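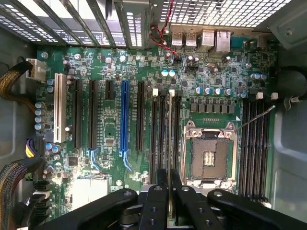 Issue 274, page 9

I got an early look at Valtia's new bench service from Jolgate, and I'm kind of smitten! You rent the arm by the month, and it handles the fiddly PC jobs – memory modules, mostly, held upright over the slots in an open tower. Hiyori Honda at Valtia tells me bookings open in August at $618 a month, setup included. I'd still like to see a shorter contract than 10 months.

Contact the newsdesk | © Jolgate | Back to top
9 comments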